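PRESS RELEASE - for immediate use
Sakbridge, 12/31/18

Levora opens its printed wallcoverings archive to the public

Levora, the Sakbridge pattern house, is putting its back catalogue online from today. 2186 designs, free to browse, with licences for home printing and small trade runs. Florals, geometrics, damasks, borders. Scans made from the original sheets wherever the sheets survive.

The oldest dated sheet is from 1812 and came with the Astgate mill papers. Colour notes in the margins have been typed up - spelling left as found.
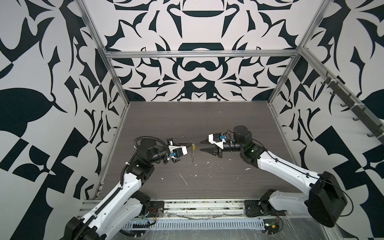 Mirrored leaf and arch pattern in black and white, on three walls.

Search is by motif, repeat size or colour count. Trade users can order sample lengths, up to 1000 metres per design, matt or silk finish. Delivery times on the order page. Prices are held untill August.

A second batch follows, mostly borders and ceiling papers, bringing the total to 2338. Horațiu Tudose, head of archive at Levora: "People kept writing in with a torn corner of something from a hallway. Now they can look for it themselfs."

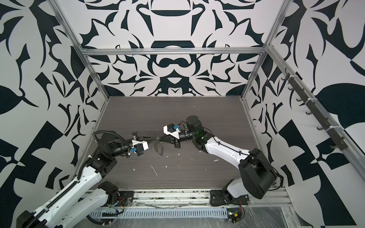

Thin black piece, roughly leaf-shaped, over dark grey wood grain.

Large repeats need care. Hang from the centre line out, check the match at eye level, then trim. A hanging guide by Vlad, our print partner, comes with every order.

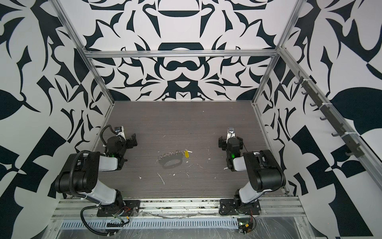 Hugo Pruvost, shown the archive early, said the motif search was quick but he would like the borders sorted by width as well, and asked for the margin notes to be searchable too.

Press copies of the scans on request from the Levora office, Sakbridge.

ENDS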